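Prandham Cup Clips: README

Short clips of everyday cups on a white tabletop.

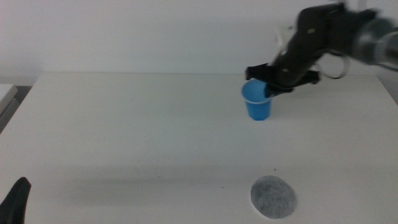

Fitriani Pangaribuan asked whether cups and mugs should share one label, as her own kitchen list never splits them. They stay separate in this release. Anything with a handle is a mug, anything without one is a cup.

Contents
- 592 clips, one folder per session
- labels.csv: clip name, item, color, start position
- notes.txt: remarks from the people who set the table

Color is written as one plain word (blue, not sky blue). Start position is upright, on its side, or upside down. Stacked cups are in a separate folder and make up 65 of the clips.

Known problems
- Notes are missing for 30 clips from September.
- A few color labels were entered twice. Keep the second entry.

Send label fixes to Spyros Chrysikopoulos with the clip name in the subject line.

Contact | © Prandham | Back to top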